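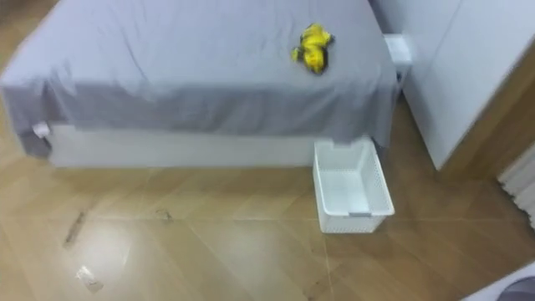
Skundness – gripper comparison on bedroom pickup

Data card, last revised Aug 11, 2022

Summary

Skundness is a set of teleoperated pickup episodes recorded to compare two grippers on soft objects in a furnished bedroom. The task is the same throughout: take one soft item off the bed and put it in the open basket on the floor. The set holds 200 episodes with the Hirex parallel gripper and 200 with the Brulport gripper, all on the same arm model and the same controller firmware. Recording started in April at the Sheehan apartment site.

The set is meant for comparing grasp behavior between end effectors. It is too narrow for training a general tidying policy, and we don't recommend it for that.

What is in an episode

Head camera video
Wrist camera video
Joint positions and velocities
Commanded and measured gripper opening
Motor current at the gripper
Operator trigger input, raw
Outcome label and free-text note

All streams carry the controller clock. Video timestamps are taken at frame arrival, so there is a small lag against joint data. The lag is stored per episode in the metadata file and has not been corrected in the streams. Users who need tight alignment should apply it before resampling.

Protocol

The item is dropped on the sheet by hand and left as it lands. It is not flattened or folded. The sheet is pulled over the mattress between blocks but not smoothed, and wrinkles differ from one episode to the next. Basket position is free within reach of the arm. Floor debris is left where it is.

The operator gets 2 grasp attempts. If the second one fails, the episode is labeled "no grasp" and kept. Episodes stopped by the controller (current limit, joint limit, lost link) are labeled "abort" and kept in a separate folder.

Grippers alternate by block. After each swap the wrist connector is reseated, the tool offset is reloaded and the gripper is opened and closed fully before recording resumes. Blocks where the wrong offset was loaded have been removed. 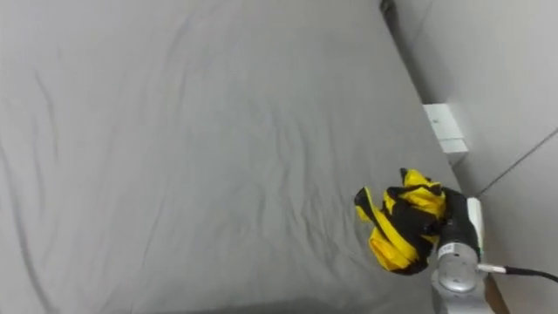 Can the current readings be compared directly between the two grippers?
Only after scaling. The drives report in different units and have different idle draw; the scale factor and idle offset for each are in the calibration file.

Outcome labels

placed – item fully inside the basket at release
partial – item on the rim or partly outside
dropped – item lost between bed and basket
no grasp – item never left the sheet
sheet – gripper closed on the sheet as well as the item

"Sheet" takes priority over the other labels, even if the item was later placed. This label was added after the first blocks, which were then relabeled from video.

Known issues

The head camera loses sharpness toward the edges of the view. Floor reflections wash out part of the image in some episodes, and exposure is not locked.

During a lift the gripper body can hide part of the item from the head camera. Use the wrist stream to judge contact.

Trigger input saturates early on the Hirex blocks. Measured opening is the better signal there.

Free-text notes are uneven. Some operators wrote a full line, others left the field blank – treat a blank note as missing data.

Splits

No train/test split is provided. If you make one, split by block so that sheet arrangement and lighting do not leak across.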